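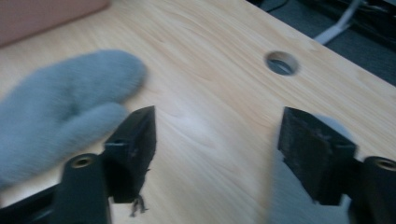 Desktop with cable opening near the far edge

Routing a charger through an uncovered desk opening

Our office recently received desks from the Rarnico series, each with a round opening near the far edge. No cover was supplied. A white cable currently passes behind my desk. I would like to bring it up through the opening without marking the wood. Is a liner required, and may small items be kept close to the hole? Guidance from members who maintain shared workstations would be appreciated.
Posted by Woreck_Facilities

Iraís Cuevas
A liner is advisable but not required. Please proceed as follows. Disconnect the cable at both ends. Measure the inside diameter of the opening before ordering any part, as covers are sold by that dimension. Feed the smaller connector up from underneath and leave enough slack for the desk to be moved. Secure the remainder to the underside with adhesive clips. Soft articles such as gloves or cloths should be stored away from the opening, as they can slip into it and pull on the connector. At the Magaña building we completed 50 desks in this manner in May and have recorded no damage to the surface.

wotamero_user21
Ours have no cover either. We just drop the cable over the back. Works fine.

Woreck_Facilities
Thank you both. The opening will be measured before an order is placed. Does the adhesive on the clips leave residue when removed?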